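Keeping kitchen knives good for many years

A knife should not go in the dishwasher. Wash it by hand after use and dry it at once with a soft towel.

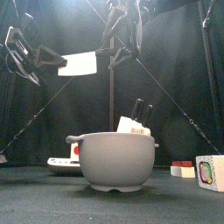 Yasuo Yagi

8 December 2025

For sharpening I use a water stone of grit 2,000 — a coarser one only when the edge has a chip. Keep the same angle for the whole stroke and do not press hard.
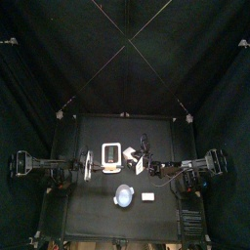 After the stone, rinse the blade and wipe it from the back side, never along the edge. Carbon steel likes one drop of camellia oil before it goes in the drawer.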